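Open Morning at the Tolentino Works

Members who signed up for the Tolentino visit in October met at the Trandbridge gate at 9:30 and were split into three groups. Turnout was better than last year, and the parking lot filled early. Late arrivals were sent to the overflow lot behind Rundberg and walked across.

The first stop was the kitting hall, where orders are put together before they go to shipping. Stoltum, the firm that installed the arms, ran each demonstration twice so that people at the back could move up. There are 7 arms on the line now, and the plan is to leave it that way until the new conveyor is in. The hall handles 149 different parts. Of those, 109 have been cleared for robot picking and the rest still go to the hand benches.

Most of the questions were about the grippers. The engineer on duty stopped one arm and talked through how its fingers close on a part and how much force is allowed before the program gives up and tries again. Each arm also has a small camera at the wrist, and its view was up on a monitor during the demonstration. Several members said they followed the work better on the screen than from behind the barrier – the gripper gets in its own way when you stand to the side.

The second half of the morning was a talk in the canteen on training. Operators spend roughly three weeks on the line before they are allowed to change a program by themselves. The slides will be sent to anyone who left an email address on the sign-in sheet. Coffee was provided, but lunch was not, and next time we will say so in the notice.

Tolentino has offered us another date in the spring. Places will again be given out in the order that names come in. Closed shoes are required, and safety glasses can be borrowed at the gate. The wrist camera view is printed with this item.
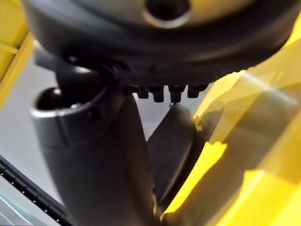

One member wrote in afterward to ask whether the spring visit could include the hand benches, as the groups walked past them without stopping and it would be useful to hear from the people who work there which parts the arms still can't pick.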